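Shop-Automation List
Category: Buying & Budgets
Posted in April by Rozália Brabec
4 replies | 2 shares

Re: second arm now, or wait for next year's money?

Hi Juraj, hi everybody,

I've been meaning to answer this one for ages and kept getting pulled away by our own budget sheet (which is now on its third color scheme, don't ask). Quoting the bit I'm replying to:

> On behalf of Juraj Říha:
> We have one arm from Senberg and it does fine on simple picking. My boss
> at Bulgate says there may be money for a second one, but only if I can
> show what the whole thing costs, down to the last bracket. The quote
> I have is for the arm and nothing else. What did the rest of you forget
> to put in? And did you buy both sides at once or one at a time?
> Also, has anybody dealt with Czerwiński for grippers? Their lead time
> looks too good to me.

OK so, we bought one at a time, and I'd do both together if I got another go at it. The second arm came with a newer controller than the first, and I lost a good chunk of the winter getting the two to agree on anything. If your supplier will hold a price for you, ask for a quote on the pair even if you only have the money for one. Ours knocked a bit off just for being asked!

What I forgot the first time: the fingers. I had the gripper in the sheet and thought I was done, and then we went through fingertip pads like candy. Put in a line for spares. We paid 985 for our last batch of pads and finger blanks, and I keep 2 full sets on the shelf now. Then there's the frame and the rails. I left 3000 for that and used every bit of it once the crossbar and the corner plates were in. Cables too, longer than you think, because you'll want to run them overhead and down and not across the floor (I bought short ones. Twice.)

And bins! Sounds silly, but get see-through ones in a couple of different colors and some cheap small stuff to put in them, and do it before the arms arrive. We were sitting there with a very expensive machine and nothing for it to pick up, so I drove to the store at lunch and came back with whatever they had. It's pocket change next to the rest but it was not in my plan and I had to explain the receipt.

On Czerwiński, yes, we've ordered from them. Delivery took 6 weeks, which was later than they'd told us, but everything fit and the person on the phone knew what she was talking about. I'd order again, I just wouldn't plan my install date around it.

One more thing on space. Lestmont, who did our layout, wanted the table pushed right up to the wall and I said no, and I'm so glad I did. You need to get behind the thing all the time. Leave yourself room to walk, and put a desk close enough that you can see both the screen and the table.

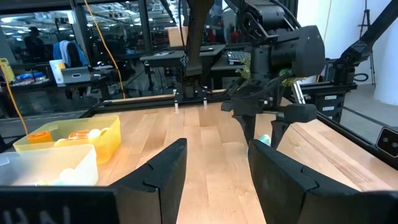

Should the wrist cameras go in the same order as the arms? Put them in the same order if you can, because then the mounts and the cable lengths get sorted once and you only pay for one delivery.

I'd also ask who's paying for the time. My sheet had the hardware worked out to the last screw and a big fat blank where the hours should have been, and that's the line my manager went straight to. You'll have somebody on setup, somebody redoing the setup after the first software update, and a few long afternoons of just moving the table an inch this way and back again. Write it down as a real cost, even if it's your own afternoons.

I can send you my sheet with our prices blanked out if that helps. The tab called "oops" is probably the most useful one. Write to me off list and tell me which Senberg model you've got, I'd like to know if it's the same as our older one.

Good luck with your boss!

Rozália

4 comments | Share this thread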